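Workshop notebook -- Fullden shed, July 12, 2022

Last updated by Samina Jafri
2 comments | 7 shares

Glaze tests for the Clasbridge tile order. Second firing of the grey-green, cone 6, slow cool from 1,000 degrees. Colour is closer to the old tiles but still too blue on the thick edges. Pinholes on the bottom shelf only.

Dropped the cobalt by a pinch and sieved the batch twice. The Magsi feldspar is grittier than the last bag, so sieve it before weighing from now on.
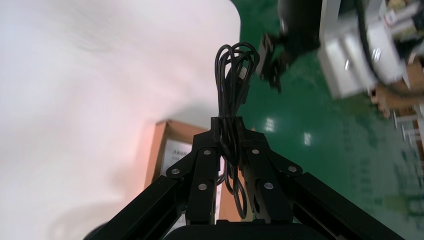 Top shelf came out flatter and a bit dry. I'd blame the stacking, as the posts were short and the tiles sat close to the lid. Next load goes in with one shelf fewer.

Order stands at over 4,000 tiles, delivery in September. We can't start pressing until the colour is signed off, so no changes to the clay body, please -- I know the Gomel mix is cheaper.

To do before the next firing:

1. Wash the kiln shelves and grind off the drips on the bottom one.
2. Relabel the test tiles. Pencil rubs off, use oxide.
3. Put the extension leads and spare cords away in the grey cupboard.

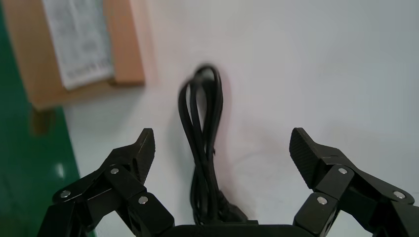

4. Mix 2 kg of the revised glaze and leave it overnight.
5. Ring Clasbridge about the sample they want back.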